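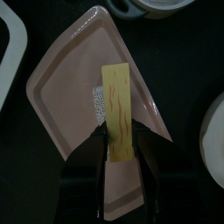
Figure 3. Wrist-camera view at the pink tray, with both gripper fingers at the lower end of the yellow strip.

3.2 Equipment planning and cost allocation

The equipment plan for the tray-handling cell was drawn up before any arm was ordered. We divided spending into three lines: the arm and controller, end-of-arm parts, and consumables. The first line was fixed by the purchase agreement with Nistard and is not discussed further. The other two were left open until the object set had been chosen, as both depend on what the fingers must reach and hold.

Figure 3 shows the working geometry that drove most of the end-of-arm budget. The strip is flat and lies on a tray with a raised rim, so finger width and approach angle are limited at the same time. Two finger designs were quoted, one by Meteck and one by Wimby. The Meteck pair cost more per set but could be replaced without removing the wrist camera. With a planned replacement interval of 400 grasps, labor for the Wimby pair exceeded the price difference by the second month, and the Meteck design was selected.

Camera placement was treated as a purchasing question as well. A wrist mount keeps the fingertips in view during the approach, but the fingers cover part of the tray. An overhead unit would have restored that area at the cost of a second bracket, a longer cable run and a new calibration routine. We deferred it and reserved 6 percent of the total budget for a later addition.

Lighting was underfunded in the first draft. The work surface is dark and the trays are glossy, and the quote from Mushi covered a single lamp without a diffuser. The revised plan adds a diffuser and one spare lamp.

Consumables were estimated at roughly 200 grasps per working day. Spare fingers were ordered in one lot, with a delivery time of 14 days – long enough that a reorder threshold had to be written into the plan. Trays and strips were charged to the general laboratory account and are excluded from Table 2.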